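4. Demonstration Procedure

4.1 Workspace and task

All demonstrations were recorded at the Mimthorpe site on a two-arm platform with parallel grippers. The task, called Workotbridge in our task list, concerns a desk lamp with an inline switch on its power cord. The operator must bring both grippers to the cord, hold it on either side of the switch, and press the switch body with one finger. The lamp is powered from a multi-outlet strip on the same table. Objects unrelated to the task were left within view, among them a cap and a dish rack, so that the policy would not be trained on a bare surface. Figure 3 gives the work area as recorded from the head camera.
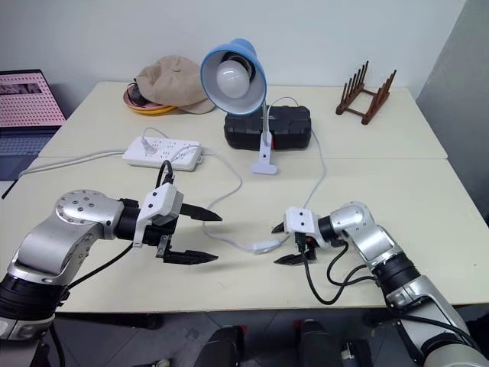
Figure 3. Work area for the lamp task. The inline switch lies on the table between the two grippers.

4.2 Remote control

Arm motion was commanded through Fikre, a pair of hand controllers mapped to the two wrists. Finger opening was set by a trigger on each controller. The operator could pause the mapping at any time, move the hands to a more comfortable position, and resume without moving the arms. Two operators, Abenezer Adugna and Eldana Bogale, recorded all 600 demonstrations. Each had completed 19 practice runs, which were discarded.

The main difficulty is the cord. It is thin, it lies flat on the table, and it shifts when either gripper touches it. Operators were told to approach with the fingers open and to close one gripper fully before moving the second.
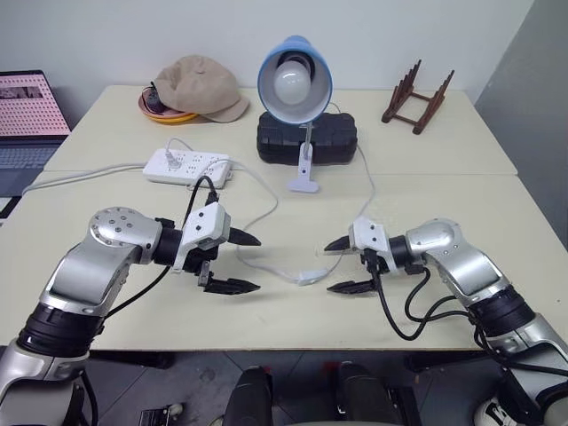
A run was stopped and marked as failed if the cord slipped out of both grippers or if the plug came out of the strip. Failed runs were kept in a separate set and were not used for training. Between runs the cord was laid out again by hand, with no attempt to match its earlier shape.

4.3 Hand guiding

A smaller set of 36 demonstrations was recorded by hand guiding, with the arms in a low-stiffness mode and the operator holding each wrist directly. These runs gave smoother approach paths – the operator feels contact at the wrist – but the operator's own arms often blocked the head camera. We therefore used them only to set the speed limits in Tunero, our replay tool, and left them out of the image data.

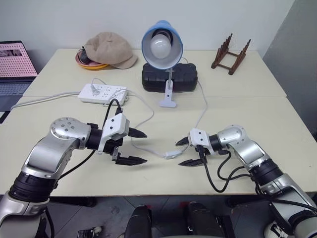 Why was remote control used for the main set if hand guiding gave smoother paths?

The policy takes head camera images as input, and remote control keeps the operator out of those images. Small jerks in the recorded motion were removed with a low-pass filter before training. The filter was applied to wrist positions only; finger commands were left as recorded, as smoothing them delayed the moment of closing.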